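Subject: Re: [padgate-print] Frame sizes for the July show
From: Bukola Usman
Date: Sat 29 May

Armindo Veloso wrote:
> Can we settle the frames before people start buying? Last year
> we had every size going and the long wall looked a mess. I'd
> also like to know if we are still using the hall's hooks or
> the rail.

We are using the rail. Padgate took the hooks out when they painted, and they don't want new holes. Every piece needs a cord or wire on the back, tied tight, with no sawtooth hangers.

On sizes, I'd say leave it open but hang by group. Small frames go together on the short wall by the door, anything larger goes on the long wall. Last year's trouble was mostly that we hung in the order things came in.
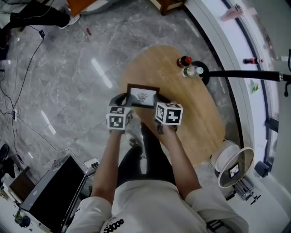 Color is the other question. Brown and black are both fine, and I don't want to make people reframe work they already have. Please no bright metal – the lights in that room are harsh enough.

The entry count is 72 so far, and the rail will take 100 if we keep the gaps narrow. Labels go to the right of each piece, low down, with title, method and price. Please don't stick them on the frame. Ojo still has the label template and will send it out again.

Glass or acrylic is up to you. Dristel has acrylic cut to size and it is lighter to carry, but it scratches if you wipe it with paper towel.

Drop-off is at the side entrance. Write your name on the back in pencil, along with which way is up if the print could be read either way.
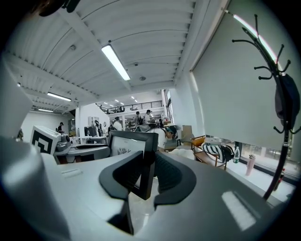

Rongrong Fan asked me off-list whether unframed prints can go in the browser bin as before. Yes, in a clear sleeve with a stiff backing board, price on the back. She also wants to know if two prints from one edition can be entered, one framed and one in the bin. I have no problem with that, as long as the edition numbers are on both.

If you disagree with any of this, reply to the list so we have it in one place.

Bukola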